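Grirkgate Disputes Chambers: your questions

We love a good question, so keep them coming!

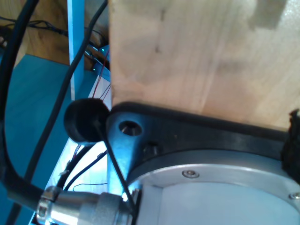 Do you only act for big companies?
Not at all! Plenty of our clients are family firms with a contract that's gone sour.

Who will handle my case?
Hazem Kabbaj leads every commercial dispute, with 2 solicitors alongside him from the first call.

How long is a first meeting?
40 minutes, free, at our Winport office or by phone. Bring the contract and any letters you've had (emails too, even the cross ones).

Can we settle without going to court?
Very often, yes, and we really enjoy mediation. Ask for Hazem's Hernora guide at reception.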